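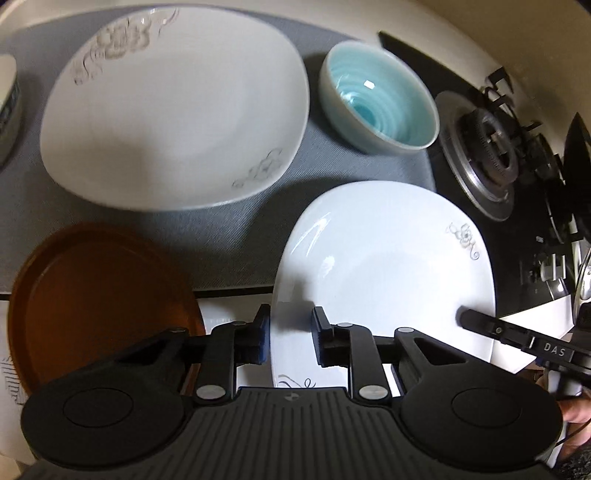

What should a household do with plates and bowls it does not use anymore?

They can be washed, wrapped in paper and given to a place that will pass them to another table. In Flimville this place is now the Intarasuk tableware shelf, which opens again in March with more space and longer hours.

FLIMVILLE - Brorex, the company that runs the second-hand house on the old market street, announces the second season of Intarasuk, its collection of used tableware for homes. During the first season the shelf received 1,422 pieces, and 800 of them went to new owners before the winter break. The rest is washed, sorted and ready for the opening.

Most of what people bring is single. A white square plate with a grey flower in the corner comes without its set, or a bowl with turquoise glaze inside comes alone after many years in a cupboard. The shops prefer to sell complete sets, so these pieces were difficult to place before. Intarasuk puts them together by size and color, and the visitor can build a table from different families of plates.

"We noticed that people do not ask for six equal plates so much as we expected," said Itziar Carretero, who is responsible for the collection at Brorex. "They take two square ones and a bowl they like, and they come back later for the tray. My own kitchen is now like this, and my sister does not approve."

The new season brings 13 sorting places in place of the former 10. Each place has a soft mat, so that porcelain can be laid down and turned without scratching the glaze. Square plates need special attention at the corners, where small chips are easy to miss. Pieces with a crack in the eating surface are not offered for food use. They are kept apart for plant pots and mosaic work.

The paper and boxes for transport are supplied by Fuvden, which also lends crates to persons who want to bring a larger quantity.

"Please do not put the plates flat at the bottom of a box," said Jyoti Malhotra of Fuvden. "Stand them on the edge, with paper between each two, and put the bowls on top."

Intarasuk accepts plates, bowls, cups, serving dishes and trays, also plastic ones. Glasses, knives and electrical items can not be accepted. Pieces should arrive clean and dry. The counter receives donations from 10 in the morning, and the entrance for cars is at the back of the building.

Contact for the press: Itziar Carretero, Brorex, Flimville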